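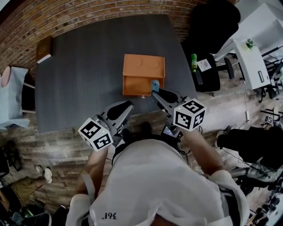

31 Jul 2026

Back from Rothe at last, feet up, and I want to get this down before it goes fuzzy. Mom and I finally went to see the Greruvow show at the gallery there, the one with the quilted coats, which I have been promising her since May (and she has been reminding me since May, bless her).

I didn't expect to like it as much as I did! There are 14 coats, each one made for a person who worked at the old weaving mill, and the artist sat with every one of them for whole afternoons before she cut a single piece of cloth. The linings are the part that got me. From the front they look like ordinary heavy coats, a bit stiff, and then you walk around behind and the lining is turned out and it's all letters and shift cards and bits of kitchen curtain stitched together. One had a recipe for plum cake in it, with the sugar crossed out and put back in again. Mom read the whole thing under her breath and said it needed more butter.

She went very quiet at the ninth one. It was made for a woman who had worked the same loom for 40 years, and there was a recording you could listen to on a little handset, only the noise of the weaving room and somebody humming over it. Mom's aunt was at that mill, before the family moved, and I don't think I'd ever heard her talk about it for more than a minute. Today I got the whole train ride's worth -- the lunch pails, the lint in everybody's hair, the foreman who was sweet on her and never said so. I wish I'd had a notebook with me. I'm putting down what I can on the back pages here, under "Gisela, mill," and I'll ask her again about the foreman's name, as she gave me two different ones.

We had soup afterward at the Lestirico, which has new chairs and the same old menu, thank goodness. Mom wanted to pay and I wanted to pay, and she won by going to the counter while I was hunting for my glasses.

I did buy the catalog, 15 euros, and a postcard of the blue coat for the kitchen. They only printed 300 of the catalogs, the girl at the desk told us, and the stack looked pretty low. The essay at the front is hard going (why do they write like that?) but the photographs of the linings are lovely and you can read nearly all of the letters.

Now I keep thinking about the box of Great-Aunt's things up in the closet. There's a gray apron in it, I'm almost sure, and a pair of scissors. I have no business making a coat, I can barely hem a curtain, but a cushion maybe -- or only a square in a frame. I'll call Mom tomorrow and see what she thinks. Must also return the umbrella we borrowed from the gallery, which is dripping in my bathtub.

Mareike Stüber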